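Brorkley equipment list
Archive, December 2023
Reading time: 4 minutes
Print this message | E-mail this message

Subject: Re: Gripper budget for next year, first numbers

On the list someone wrote:

> We have to send one equipment figure to Mullmont before the break and I would like it to be a figure we can stand behind. Last time we asked for grippers only, and by August we were paying for pads, cables and a phone mount out of the travel line. Can whoever runs the home sessions say what a pair costs to keep working, all in? Also whether we need more pairs or just better spares. I don't need a long report. A list is fine.

Answering for the home sessions. It got longer than a list, sorry.

What we do now is mostly produce on a covered surface, two hand-held grippers, one operator. Pick up, hold, move to a dish or a tray, release, reset. The objects are cheap and come from the grocery budget, so leave them out of the equipment figure. Everything below is equipment.

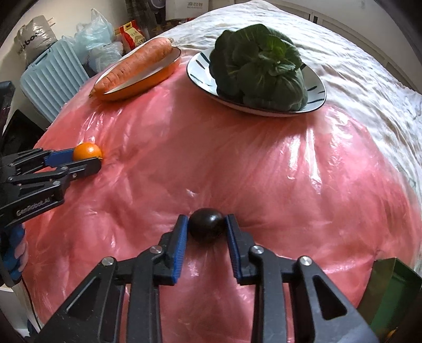

Left gripper on a mandarin, the other on a small dark fruit.

The quote from Zervas is $3,785 for a matched pair. That includes the grippers, one set of finger pads and the calibration sheet. It does not include phones, mounts, cables or shipping. I asked whether we could buy a single unit for less and was told yes, but singles come without the pair calibration and we would have to do that ourselves. I would not. We lost most of a day to it last spring.

We have seven pairs on the books. Not all of them are in use in any given week. One pair is always out for pads or a loose joint, and one is usually in a car going from one home to another. So when people say we have plenty of pairs, that is true on the shelf list and less true on a Monday morning.

Pads are where last year's money went. Round fruit is easy on them, but the operator closes and opens all day and the ridges wear down.
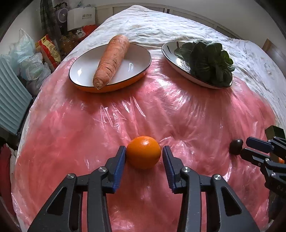

I have been changing pads when the operator complains, and that is too late, because by then a few sessions have been recorded with worn ones. I would like to change them on a schedule next year and budget for it. Going by what we used since August, pads and screws came to $481. Put in the same again for each half of the year and we should be covered.

Here is how I would lay it out for Mullmont, item by item.

1. Grippers. Buy one more pair, at the Zervas price above. It would be the spare pair and stay in the office, charged and calibrated. If a pair fails in a home, the operator comes in and swaps it. I thought about asking for more than one. Looking back through the session log, I could not find a week when one spare would not have been enough.

2. Pads, screws and cables. Pads and screws as above, and cables on the same line. Please don't fold this into the price of the new pair. Last year it was folded in, somebody trimmed the total, and the pads were what got trimmed.

3. Trays, dishes and sheeting. Small money, but it should be written down. Trays need raised sides so that fruit doesn't roll off onto the floor between takes. Box lids do the job and we should keep using them. The plastic sheet wrinkles and has to be replaced now and then. I would let operators buy these locally and send in receipts.

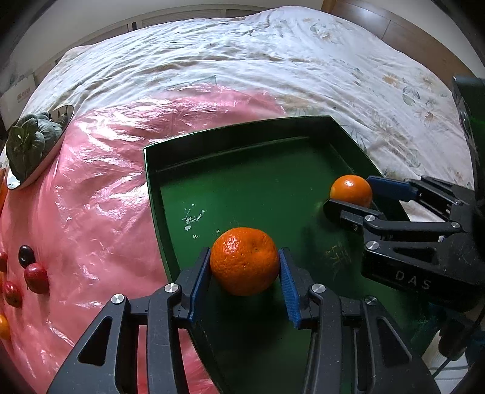

4. Service plan. Zervas offers one under the name Premum. It covers the linkages and the electronics and sends a loaner while yours is in the shop. It does not cover pads. I would skip it for the older pairs and take it only on the new one, if the price holds. With an office spare we would have our own loaner anyway.

5. Phones and mounts. We have enough phones. Mounts are a different matter — we are short of good ones, and the old clamp style slips. I don't have a quote yet and will post it when it comes.

6. Storage. The home sessions now take up over 481 gigabytes on the shared drive (yes, same number as the pads, I checked it twice). That belongs on the computing request, so I mention it only to keep it from landing on this one.

On the question of more pairs or better spares, my answer is one pair and a proper spares line. A second new pair only makes sense if Mullmont wants to add homes, and so far I have not seen that in writing.
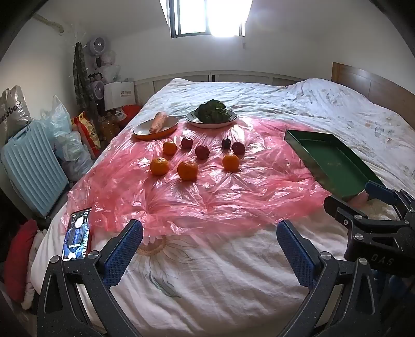
A reply from the Mullmont office asked whether the spare pair could wait until the second half of the year, with the pads approved right away. The same message said new homes had been talked about but were not in the plan, and that a single total with the lines listed under it would be easiest to get signed.

I can live with that order. Pads first, then mounts once I have the quote, then the pair. If the pair does wait, I'd ask that the money be held under its own line so it is still there in the summer. Zervas will keep the price open if we confirm the date in writing, and I can send that note this week.

Corrections to the shelf count should come to me off list.

Print this message | E-mail this message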